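How Do We Know What We Know?
A page for young thinkers
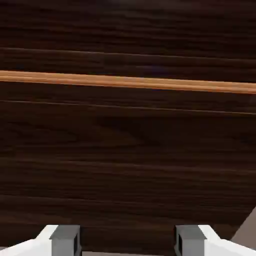 People know things in different ways. You know that fire burns because a grown-up told you, and maybe because you once got too close. You know your own name because people have called you by it all your life. You know that two and two make four because you can work it out in your head.

Philosophers are people who think hard about questions like this one. The part of philosophy that asks how we know things has a long name, epistemology. You say it like this: ih-PIS-tuh-MOL-uh-jee. It comes from an old Greek word for knowledge.

Believing and knowing

Suppose your friend says it is raining in the next town. You believe her. Do you know it is raining there?

Many philosophers have said that to know something, you need to believe it, it has to be true, and you need a good reason for believing it. If your friend was only guessing, you did not have a very good reason, even if the guess was right. A lucky guess is usually not counted as knowing.

A story about a bell

A girl named Hatice Yurt lived in a village called Brumness. Every day she heard the bell ring at noon, and she always said, "I know it is 12 o'clock." One day the bell clock stopped with its hands at noon. Hatice walked past it and looked up. By chance, it really was noon just then.

Did Hatice know what time it was? She believed it was noon. It was noon. She had a reason, too, which was the clock. But the clock was broken. If she had walked past an hour later, she would have been wrong.

Some people say she knew. Others say she was only lucky. Talk it over with someone at home and see whether you agree.

Can we trust our eyes?

A straight stick looks bent when part of it is in water. The moon looks bigger when it is low in the sky. Our eyes give us a lot of help, but they can fool us. When this happens we can check in another way. You can run your finger along the stick and feel that it is straight.

Some thinkers say that most knowledge comes from seeing, hearing, touching, tasting and smelling. Others say that some of the most important knowledge comes from thinking. You can be sure that 3,917 is more than 1,634 without laying out that many pebbles.

Trusting other people

Most of what you know came from somebody else. You have probably never measured how far away the sun is. Someone did, and wrote it down, and other people checked it. It is fine to learn from others this way. It helps to ask a few questions first:

How does this person know?
Could they have made a mistake?
Do other people who have studied it say the same?

Saying "I don't know"

Sometimes the right answer is "I don't know." Scientists say it, and so do teachers and parents. Once you have said it, you can start to find out.

Words to learn

Belief: something you think is true.
Evidence: something that helps show whether a belief is true.
Doubt: the feeling that you are not sure.

Written by Tülin Sarıgül
Page last changed 4/30/18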